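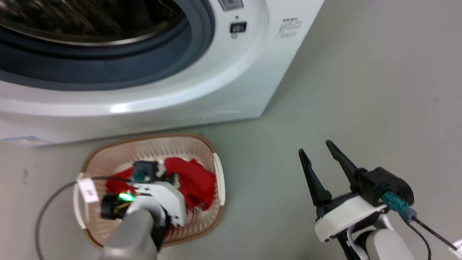

The Kilano drought coverage study is a work of media research on how newspapers pictured a long water shortage in the Kilano River basin. It was carried out at Zarkatmont College by Ok-hee Sun and Zdzisław Sadowski, and it compares front pages printed inside the basin with those printed elsewhere. The authors sorted photographs into four groups: land, animals, officials and household. The household group takes in kitchen taps, bathtubs and laundry appliances, such as a white front-loading washing machine with the steel drum showing inside its dark rubber gasket. Pictures in this group usually ran with stories on water limits and utility bills.

Background

The basin supplies the city of Urau and the farm towns downstream of it. Limits on outdoor watering were in force when the study period began, and limits on indoor use followed in August. Local papers had covered the shortage as a utility matter from the start. National papers took it up later, after the reservoir above Urau was closed to boats.

Method

The sample was made up of 655 front pages from 10 newspapers, held in the Pramanik Collection at the college library. Of these, 132 carried a photograph linked to the drought. Each photograph was coded separately by both authors, along with its headline and caption. Where the two disagreed, the picture was discussed and coded again. Inside pages and online galleries were left out.

Findings

Local papers used household and officials pictures most often. Their captions tended to name a street, a water district or a public meeting. Papers from outside the basin favored land pictures, mainly cracked lake beds and dry fields, and were more likely to mention climate change in the headline or caption. Animals appeared mostly in the national press, and cattle were the usual subject.

The study also found that outside papers often printed the same agency photographs, so that a single stretch of the reservoir shore stood for the whole basin. Farm workers were rarely shown in either set.

Reception and limits

The study has been used in journalism courses at Zarkatmont as a model for coding news photographs. Critics have pointed out that front pages favor dramatic pictures and may not reflect a paper's full coverage. Sadowski later wrote that captions deserved a separate study. Sun has extended the coding scheme to television news, with broadcasters in Urau as the first sample.

See also

Framing (social sciences)
Environmental journalism
Photojournalism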